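Learning > Young Explorers > Robot Hands

This website uses cookies. By continuing, you accept our cookie policy.

How Do We Choose a Robot's Hand?

A robot's hand is called a gripper. At the Lernomen Center, 5 grippers are compared each June. Every gripper must attempt 400 lifts, and each lift is recorded as held or dropped.

Some grippers have two fingers that move apart and together. Hard, flat-sided blocks suit them well. Scissors are more difficult – the handles and blades have very different shapes.
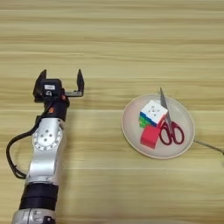 What Happens to the Results?

Staff enter every lift in a table. Last year's table had 3,547 lifts in it, including practice. Young visitors may ask at the front desk to see the Curkinen gripper, which uses soft cups in place of fingers.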